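Grippers, week two. I said I'd post notes when we had enough runs to compare, and we now have enough. Long thread, mostly for people who are choosing between finger sets and don't want to buy both.

Setup first. Two arms, one head camera, one parallel gripper on each arm. The task is laundry: clothes in a basket, clothes out of a basket, basket picked up and moved. We chose it after a month of blocks and cups told us very little.

Two finger sets on test. Set A is the Hedeo tapered finger, black, stiff, narrow at the tip. Set B is the Clurnance pad finger, wide and soft, with a ribbed face. Both bolt to the same mount. Swapping a pair takes 7 minutes if you have the right hex key on the bench and a lot longer if you don't.

The controller is a Zapata board on both arms. Same gains for both finger sets, same closing speed, same force limit. I know some of you would retune for each set. We will do that next, but I wanted one round where the fingers were the only thing that changed.

Count so far: 200 attempts per finger set, split evenly between cloth picks and basket handling. Teleoperated, two operators, both of whom had practiced on both sets before we started counting.

Head camera view with the tapered fingers on, basket between the two grippers:
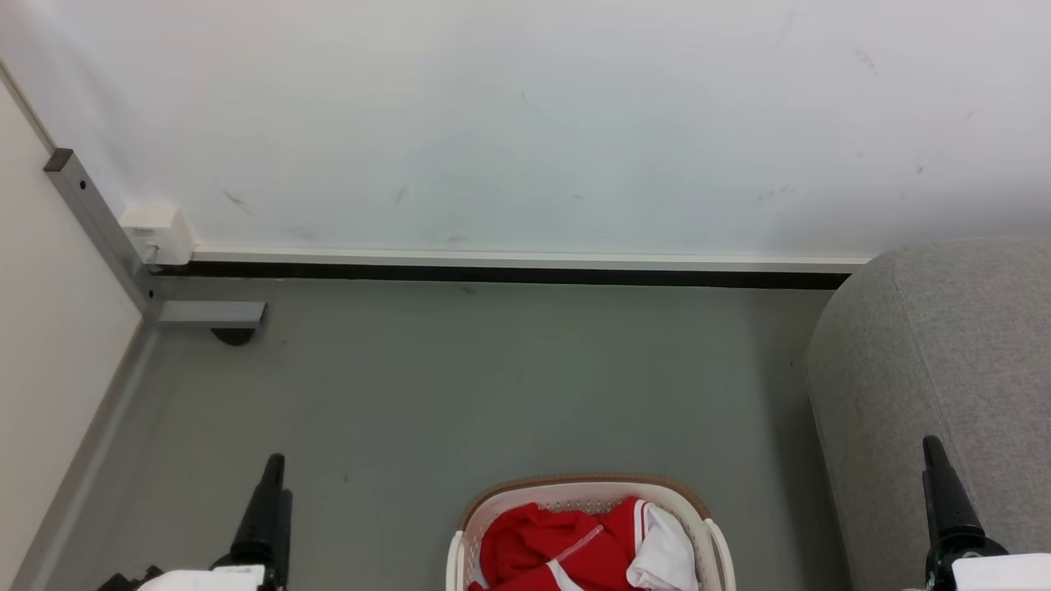 Tapered fingers on both arms, red clothing in the basket, sofa on the right.

Things I look at in a view like that before starting a batch. Are both fingertips in view? Is the basket between them? Can I see into the basket from the head? If any of those is a no, we move the arms or the basket and look again.

The wrist housings are white and so is the basket. For a person that's no trouble. For the segmentation model we tried in October it was, and it kept joining the housing to the basket wall when they were close. Black fingers against a white basket gave it no problems at all.

Cloth picks, Set A. The narrow tip gets into a fold without pushing the whole pile down. Operators liked it right away. Most of the misses were thin fabric sliding out sideways once the arm started to lift.

Cloth picks, Set B. The wide pad holds better once it has hold of something. Getting there is the slow part. It tends to flatten the pile and close on the top layer only, or close on three layers and bring up everything.

Failed cloth picks in the first count: 38 out of 100 for Set B, and clearly fewer for Set A. I'm not giving the Set A number yet. One batch was logged under the wrong label and I want to go back through the video before I post it.

Basket handling is the other way around. The basket has a rim along the top and handles at the sides. Set B can take the rim and keep it level. Set A holds the rim too, but the contact patch is small, and when the load in the basket is uneven it twists in the fingers.

We got around some of that with Set A by going for the handles. A tapered finger goes through a handle opening easily. The operator then has to line up both arms at once, and that adds time to each run.

Soft bulky items are their own category and I should have split them out from the beginning. A shirt has edges. A cushion mostly doesn't. The stiff finger presses in and then the item springs back and pushes itself off the tip.

Camera notes, since several of you asked. One head camera is fine for approach and for placing. It is poor for the moment of grasp inside the basket. The rim covers the fingertips as soon as they go below it.

We added a wrist camera on one arm for part of the week. Grasp success went up for the operator who used it and stayed flat for the one who said it was distracting. Two people is too few to say anything from that.

Exposure: lock it. White wall, white basket and gray floor together push auto exposure down, and then black fingers lose all their detail. We set it by hand in the morning and leave it until the room light changes.

Head tilt matters more than I expected. A few degrees too high and half of your image is wall. This next one has that problem. The basket is right at the bottom and only the top of it made it in:
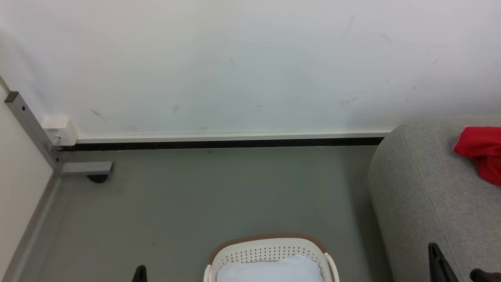 Same corner, light blue item in the basket, red cloth up on the sofa.

Left fingertip is barely in view in that one. The right one is clear. If you're training on head images only, a view like that gives you one useful finger and a lot of paint. We have since put a mark on the tilt joint so it goes back to the same angle every time.

Red cloth on gray upholstery is about as easy as color gets, and we still see misses there. The color makes it easy to find. It doesn't help with depth. The sofa arm is rounded and a stiff fingertip that comes down a little too far hits upholstery before it closes.

For that kind of pick I prefer Set B. The pad gives a little when it touches the sofa, so the operator can come down onto the surface and close. With Set A you want to stop short and come in from the side.

Someone asked about fabric damage. With Set A we snagged one knit sweater. With Set B nothing so far. Force limit was the same for both. If your clothes matter to you, round off the tips with fine sandpaper first. We did that on Tuesday and haven't had a snag in the runs after it.

Finger wear. Set A shows shiny spots at the tip and nothing else. The ribs on Set B are already rounding over on the inside edge, where it rubs on the basket rim. The supplier says the pads are good for 1000 cycles. We are nowhere near that and I would already order spares.

Controller notes. The Zapata board reports finger position cleanly but the force reading drifts as the motor warms up. We zero it with the fingers open before each batch. Skip that and late runs in a batch look like they're gripping harder than they are.

Closing speed was the setting I had wrong for longest. We started fast because the demos looked good. Slower closing gave the cloth time to gather between the fingers and the misses went down on both sets. If you change one thing after reading this, try that one.

Latency between the operator's hand and the finger is small enough that people stop mentioning it after the first ten runs. Latency on the head camera is what they complain about. We dropped the resolution one step and the complaints stopped.

Cost, since it always comes up. Set A is cheaper per pair and you will replace it less. Set B costs more and the pads are a consumable. For our budget that's a real difference over a year, for a lab with one robot it probably isn't.

Could you run one of each? We tried it for an afternoon, tapered on the left and pad on the right. Left opens up the pile, right takes hold. It works, but operators have to remember which hand does what, and the first dozen runs were bad.

I still think mixed is where we'll end up for sorting. For moving baskets I'd put pads on both sides and be done with it.

We're taking the whole rig to the Huvcombe space next, with a wood floor and much worse light. I expect the camera settings to need redoing and the finger results to hold. Will report either way.

Still to do: the relabeled batch, a retuned run for each set, and a separate count for cushions. If you have used a third finger type on laundry, especially anything with suction, I'd like to see your numbers. Replies are open.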